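Ticket 26 – Grovia shape blocks, wooden board
Status: open

Customer writes: the heart does not stay upright on the board. The hexagon gives no trouble. I have wiped the board with a damp cloth and let it dry for 11 hours, but the heart still leans after a while.

Reply from Millon support: please try the heart on another flat surface and tell us if it leans there also.

Customer writes: I tried it on the kitchen table – same result. My board with the yellow heart and hexagon is attached. 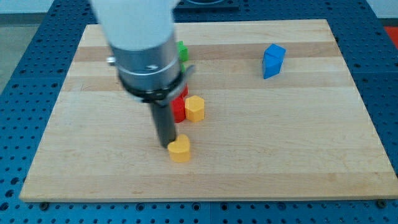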